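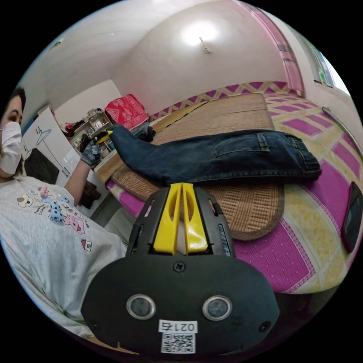 GUEST ROOM, PART TWO (the cheap part)

Quick one this month, I'm writing between loads. Last issue I promised the bed-and-bedding half of the guest room piece and then promptly forgot about it until four of you wrote in. So. Beds. Sheets. The stuff that lives on top of them.

Start with the mattress and stop there if the money runs out. We slept on the old one for a week in July before we let any more company near it, and my back still has opinions. The dip in the middle was bad. The new one is a Fulletti, their plainest model, medium firm. No pillow top. Pillow tops go lumpy and you can't flip them. Rotate it head to foot twice a year, put it on the calander or you won't.

Sheets next. I've gone back and forth on this more than any sane person should. Thread count is mostly noise past a certain point and the expensive ones I was given as a present pilled faster than the cheap ones. What I look at now: how deep the corners are, whether the elastic goes all the way around, and if it feels scratchy in the packet. Scratchy in the packet is scratchy forever. The flat sheet matters less than you'd think, half of our guests kick it to the bottom anyway.

Pattern over plain, for a guest bed. Plain white looks lovely for one visit. Then someone has coffee in bed. A busy print forgives a lot, and in a room with dull walls it does the decorating for you. I know some of you will disagree, you did last time, loudly.
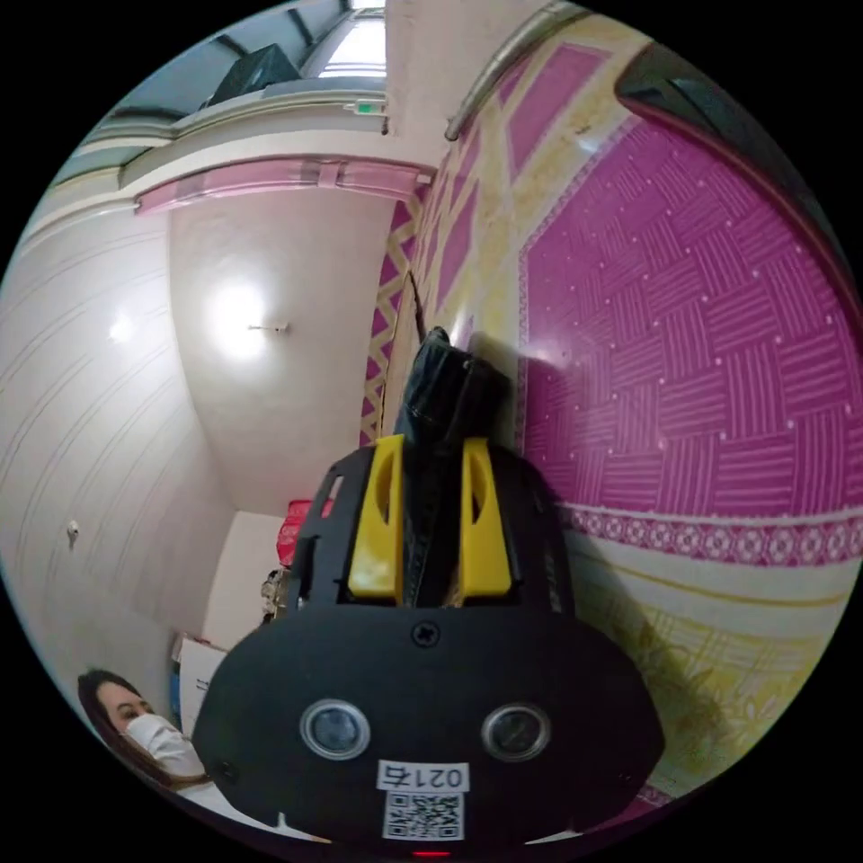
Washing. Cotton at 60 if your machine shows Celsius like ours does (hot, if it doesn't), and 30 for anything with strong color until you've been through the first few washes. Wash new ones on their own. I did not, once, and we had pink dishtowels for years. Don't cram the drum. Dry on the line when you can, and if you use the dryer take them out while there's still a bit of damp in the seams and pull the edges straight with your hands. Saves ironing. I don't iron sheets and I'm not going to start.

Have two sets per bed. Three if you have kids coming. I used to keep five and couldn't shut the cupboard door.

Where to shop round here: Beltrán on the Todlow road still has the remnant bins at the back, and they'll hem a cut piece into a flat sheet while you wait if the machine isn't busy. Bring measurements. Written down, not in your head, I've learned. Their pillowcases are sold singly too which is great for replacing the one that always vanishes. Hidus is better for blankets and for the zip-up mattress covers. The covers are worth every penny, get the kind that goes all the way round and not the kind that's just a top with straps. Straps ride up.

Pillows: two kinds, one flat and one fat, and let people choose. Wash them if the tag says you can. If the tag's gone, fold the pillow in half and let go. If it just lies there folded, it's done.

Storage, because three people asked. Sets go inside their own pillowcase, whole bundle, so you grab one thing and go. Not under the bed unless it's in something with a lid. We lost a good blanket to moths that way. Cedar blocks help a bit, sand them when the smell goes.
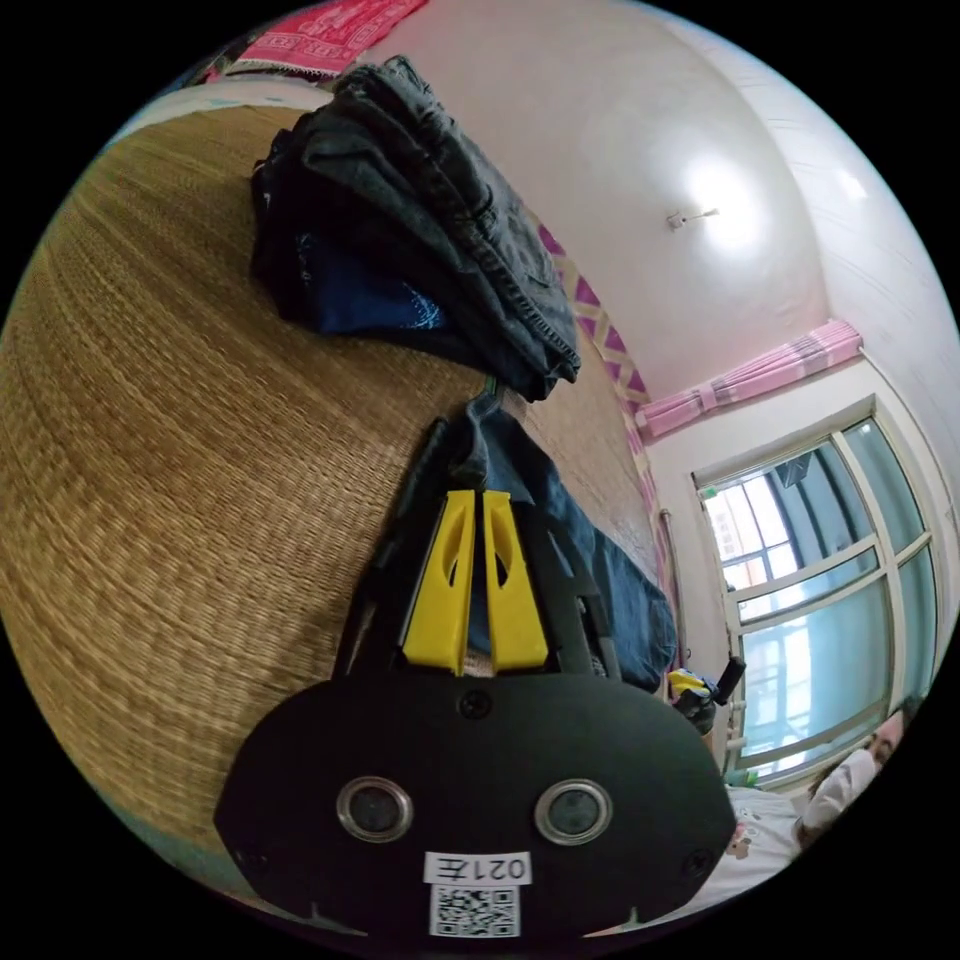

Also leave your guest somewhere to put things! This is the bit I get wrong every time. You make up a beautiful bed and then their clothes have nowhere to go except on it. A chair, a couple of hooks behind the door, an empty drawer. Real empty, not "empty except for the wrapping paper." Hooks are the cheapest fix and the one that gets used most in our house. Put one lower down for kids.

A lamp they can reach lying down. A glass for water. Spare blanket where they can see it, people won't go looking in your closets at midnight, they'll just be cold and polite.

I had a whole section on curtains but it's run long and the dryer is buzzing. Next issue. If you've got a way of hanging lined curtains on a plaster wall that doesn't end with a hole the size of a plum, please send it, I'm asking for myself.

Corrections from last time: the paint for the trim was the satin, not the eggshell. Sorry to whoever already bought it. And the swap shelf at the Todlow library is takeing bed linens again, clean and bundled please, no pillows.

February 2022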